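Koech 5 - a small code generator for people who hate typing

Price: free for one machine, $70 for a team license
Works with: Windows and Mac
Last updated: 25 Jun 2020

I wrote the first version of Koech because I was tired of making the same little classes over and over. You know the ones - a name, an ID, a couple of dates, and then the constructor and the equality check and the ToString. I'd copy an old one, change the names and miss one every single time!

So now I paste in a sample of my data (JSON or a plain CSV header works fine) and Koech writes the class for me. It guesses the types, and if it guesses wrong you click the type and pick another. Nullable fields get a question mark in the list so they're easy to spot.

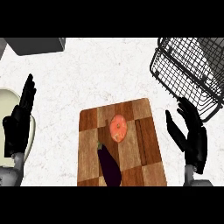

You can also save your choices as a template. I keep one for web projects and one for the old Midel database stuff, where every field name starts with an underscore and I don't get a say in it. Templates are plain text files, so put them in source control with everything else.

New in version 5:

Records and read-only structs
Much faster paste on big files
Dark theme (finally)
Irilance export, still a bit rough with nested lists

The installer is 11 MB and you don't need admin rights. If you're coming from version 4, your templates carry over, but please back up the folder first - I changed how comments are stored.

The team license covers 7 people and includes email help. That's me answering, by the way, so give me a day or so. Bug reports go to the Tremotitz tracker, and a short sample of the data that broke it helps a lot.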